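Seken Surgical Skills Centre
@SekenSkills · 25 Oct 2022

Registration is open for the autumn suturing course. The following posts set out what the course covers and how to apply for a place. (1/8)

The course runs over two days in the teaching laboratory on the Vevirow site. It is intended for trainees who can already tie a secure knot by hand and who now wish to work on tissue handling and needle control. (2/8)

Day one is devoted to the interrupted stitch. Participants practise entry angle, spacing and even depth on both sides of the wound before any attention is paid to speed. The morning is led by Gunnel Lie, Head of Skills Teaching. (3/8)

Day two deals with the continuous stitch and with the management of long thread. Trainees often pull too hard at this stage, and the tissue puckers. Instructors will check tension at each bench and may ask for a line to be taken out and repeated. (4/8)

Dark thread is recommended for all exercises. It remains easy to follow against pale tissue and allows the instructor to assess the line without handling it. (5/8)

Surface moisture and red staining can make a stitch line harder to read. Participants are asked to identify the thread and both wound edges before taking hold of anything, and to keep the jaws of the instrument in view throughout. (6/8)
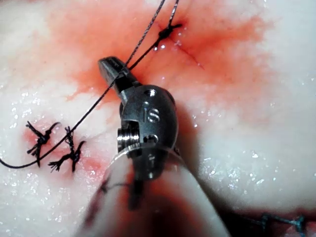 Black suture thread on pale tissue, with the instrument jaws directed towards the stained area. Seken teaching laboratory.
(7/8)

The fee is £55 and includes all practice materials and the printed Boychuk workbook. Applications should be sent to the course office by the end of October, marked for the attention of Mwangi Lyimo. Applicants who were placed on the waiting list in spring need not submit a new form, but should confirm their current grade and hospital in writing. (8/8)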